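Home | Shop | Second-hand discs | Grading | Blog | Basket

September 27, 2024
By Yu-na Cha

My used DVD and box set inspection list, with comments

A few of you asked what I check before a second-hand music DVD goes up on the Stimbridge shop pages, so I've typed up my own list (tidied a bit, the original has tea on it). I used it last on the Valden collection, 80 sets, mostly concert films and digipaks.

1. Outer box. Corners, spine, sun fading.
OK on most. Two spines gone pale, marked down a grade.

2. Digipak hinges and glue.
Open it slowly! Old glue cracks and then you've got a booklet and a bit of card. One failed, the Mollah live set, and I'm still cross about it.

3. Tray teeth.
Press each one with a fingertip. Broken teeth mean a loose disc, and a loose disc gets scratched in the post.

4. Playing side under a lamp.
Tilt it, turn it, tilt it again. Light hairlines are fine. Anything that follows the curve of the disc is a fail until it has played right through.

5. Dual-layer discs, layer change.
Play across the change, don't just skip to it. Three froze for a second and then carried on, and I've said so in the listings.

6. Region and PAL/NTSC.
Read it off the disc as well as the box. Kimutai Mfaume found a PAL sleeve with an NTSC disc in it back in February, so now we both look.

7. Bonus CD.
Is it there, and is it the right one? Play the first and last tracks. 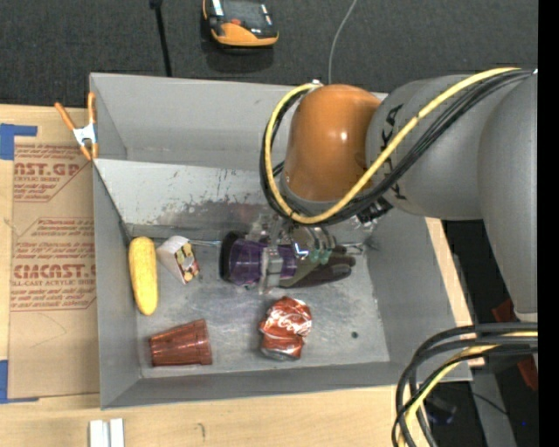
8. Booklet and inserts.
Count the pages if the listing gives a number. The Homov tour book should have 32 and ours does, hooray. Sniff it too (damp, smoke).

9. Price stickers.
Leave them alone if they're on bare card. I've torn more sleeves than I'd like to admit.

10. Packing.
Disc out of the tray and into a soft sleeve for anything heavy, then stiff card both sides.

Result for this lot: passed, apart from the Mollah set, which goes in the bargain section once I've reglued it. Next up is the vinyl, and I haven't even opened the first crate.

Contact us | © Stimbridge 2024 | Back to top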